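Galería: el kit de dos brazos Dernus, una tarde en Botville

Empecé a escribir esta página en mayo, con la idea de dejar cuatro líneas rápidas, y ya veis que no ha podido ser. El Dernus es el kit de sobremesa que Zokico ofrece a talleres, escuelas y gente curiosa en general: dos brazos, sus pinzas, los perfiles para montarlos y el programa Noiphan, con el que se graban y se repiten las tareas. Kimie Imai nos lo enseñó con una paciencia enorme un domingo en Botville, y entre preguntas, café y más preguntas se nos fue la tarde entera.

Lo que más me gustó, y lo digo como persona que se pelea con los manuales, es que se entiende pronto qué hace cada cosa. La tarea del día era de las de casa, cuencos y platos, y tiene más miga de lo que parece: el borde de un plato es fino, resbala, y hay que cogerlo con decisión pero sin brusquedad (a mí me cuesta los lunes por la mañana, no os digo más).

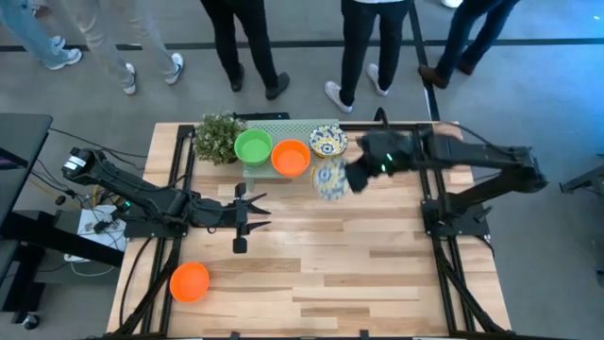
¿Se puede comprar un solo brazo y añadir el otro más adelante?
Zokico vende el kit también en versión de un brazo, y el segundo se pide después como ampliación, con su pinza y sus cables.

El plato de flores azules y amarillas, en la pinza derecha, delante de los cuencos. El verde y el naranja van juntos en la rejilla, con el estampado al lado - qué bonita vajilla, por cierto, todavía estoy buscando una igual - y la maceta les hace compañía en la esquina. Hay otro cuenco naranja más acá, suelto sobre la madera.

Para quien esté pensando en pedirlo: el montaje nos llevó 5 horas, contando la comida y una tuerca que rodó debajo de un armario. La garantía es de 2 años y Kimie contesta los correos ella misma, con dibujos a mano si hace falta. Las pinzas de repuesto se encargan aparte y conviene preguntarle antes por los plazos. A mí me queda por probar el modo de repetición lenta de Noiphan, que me han recomendado mucho para empezar con los chavales.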